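Starkorham paper round to move to fortnightly collection

Paper and card will be collected every two weeks in Starkorham from Sat 14 September, the district council has confirmed.

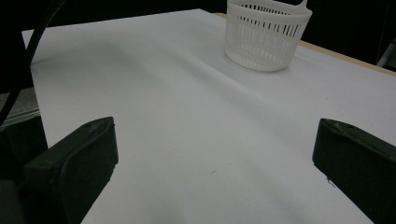
What changes

The new schedule covers 3,064 households. A further 1,139 in Nevlow stay on the weekly round until their contract with Renuleck expires.

Large sheets may be left flat or folded once. Waxed, laminated or foil-backed paper is excluded and should go in general waste.

We use cookies to measure visits to this site. Manage preferences | Accept

Tonnage on the weekly round has fallen for two years, according to a report by Montserrat Espinoza, the council's waste contracts officer. Vehicles were returning to the Alvarado Road depot part-filled on most runs.

Residents of the 495 flats with shared bins will receive separate notices. Assisted collections are not affected.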